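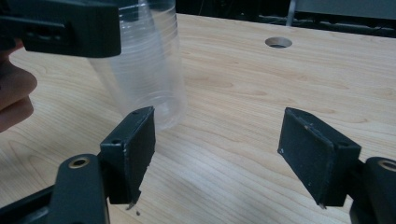
Compostable Cups and Other Green Claims: Your Questions

Kitchen Notes > Waste > FAQ

Articles Guides FAQ Contact

Search this site Enter keyword Go

Are compostable cups better than plain plastic ones?
Maybe, if they get composted. Most don't. The usual plant-based cup needs an industrial plant that runs hot for weeks, and in Ellton the nearest one that takes them is 19 miles off and accepts no household drop-offs. In a landfill I wouldn't expect much from either kind.

Can I put them in my backyard pile?
You can. I buried one in November and dug it up the next summer. I could still have drunk out of it.

What does "plant-based" on the label mean?
Less than you'd hope. It tells you where the material came from and says nothing about where it can go afterward. Look for a certification mark, then call your hauler and ask if they care about it. Ours at Fandley didn't.

Is it worth paying extra?
A case of 600 from Dritach was $199 when I checked on Jul 28, 2023. I have trouble seeing what the extra money buys if the cups end up in the same truck as everything else.

Can I rinse and reuse a clear plastic cup?
For cold drinks, a few times, sure. Wash by hand and toss it once it cracks or turns cloudy.

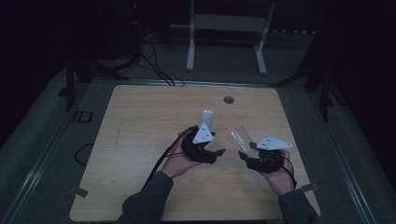 Urbańczyk wrote in to say that this page is too gloomy, that a street fair with one closed bin and somebody standing next to it can get nearly every cup back, and that theirs collected 261. Fair enough – but that is a good bin, and it would have worked as well with cups you wash.

So what should I buy?
For a party at home, use the glasses you own. Borrow more if you run short.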